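Relatório de projeto: Consumo de bebidas açucaradas entre alunos do ensino secundário

Disciplina: Projeto Integrado, 2.º semestre
Orientador: Barry Hollis
Data de entrega: 2022-05-04

1. Introdução

O tema foi escolhido depois de uma aula de Biologia sobre o metabolismo da glicose. Queríamos saber que quantidade de açúcar os colegas bebem durante um dia de aulas e se têm noção dessa quantidade. A escola tem um bar, uma máquina de venda no corredor do pavilhão B e um supermercado Lirno do outro lado da rua, onde muitos alunos vão no intervalo do almoço.

A Organização Mundial da Saúde recomenda que os açúcares livres fiquem abaixo de 10% da energia diária. Num adulto com uma dieta de 2000 kcal, isso corresponde a 50 g. Usámos este valor como referência, embora as necessidades dos adolescentes variem com a idade, o sexo e a atividade física.

2. Método

Fizemos um questionário anónimo a 30 alunos do 10.º e do 11.º ano. Cada aluno registou durante 4 dias de aulas todas as bebidas consumidas entre a chegada à escola e a saída, indicando o tipo e o tamanho da embalagem. A água foi registada, mas não entrou nos cálculos de açúcar.

O teor de açúcar foi retirado dos rótulos, sempre da coluna "por 100 ml". Alguns rótulos apresentam também um valor por porção, que não usámos, porque a porção nem sempre coincide com a embalagem inteira. Para as bebidas servidas em copo no bar, medimos o volume do copo com uma proveta do laboratório.

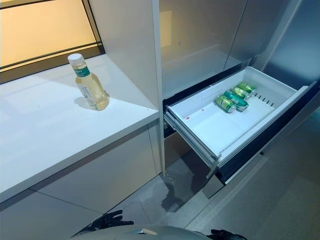

Os registos foram passados para uma folha de cálculo e o açúcar de cada bebida foi obtido multiplicando o volume pelo teor e dividindo por 100. Uma embalagem de 330 ml com 10 g por 100 ml, por exemplo, contém 33 g de açúcar. Os registos incompletos de 2 alunos foram completados com eles no dia seguinte.

3. Resultados

Dos 30 alunos, 18 beberam pelo menos uma bebida açucarada em todos os dias do registo. Os refrigerantes foram o grupo mais referido, seguidos dos chás gelados e dos néctares de fruta. As bebidas energéticas apareceram pouco e quase sempre em dias de teste.

Na pergunta final pedia-se uma estimativa do açúcar presente num chá gelado. A maioria respondeu um valor inferior ao do rótulo. Nos refrigerantes de cola as estimativas foram mais próximas, talvez por serem o exemplo mais usado nas aulas. Vários colegas classificaram os néctares como "sumo natural".

4. Discussão

O registo só cobre o horário escolar, por isso não permite saber o consumo total diário. Também é possível que alguns alunos tenham mudado os hábitos por estarem a preencher a folha. A amostra é pequena e veio de turmas que conhecíamos, o que limita a comparação com o resto da escola.

O preço parece pesar na escolha. No bar, a água custa quase o mesmo que o chá gelado, e isso foi mencionado nos comentários livres. Em outubro vamos repetir o registo com as turmas do 12.º ano e incluir uma pergunta sobre o preço.

5. Fontes

Organização Mundial da Saúde, recomendações sobre a ingestão de açúcares em adultos e crianças (2015).
Rótulos das bebidas registadas pelos alunos.
Apontamentos das aulas de Biologia, 10.º ano.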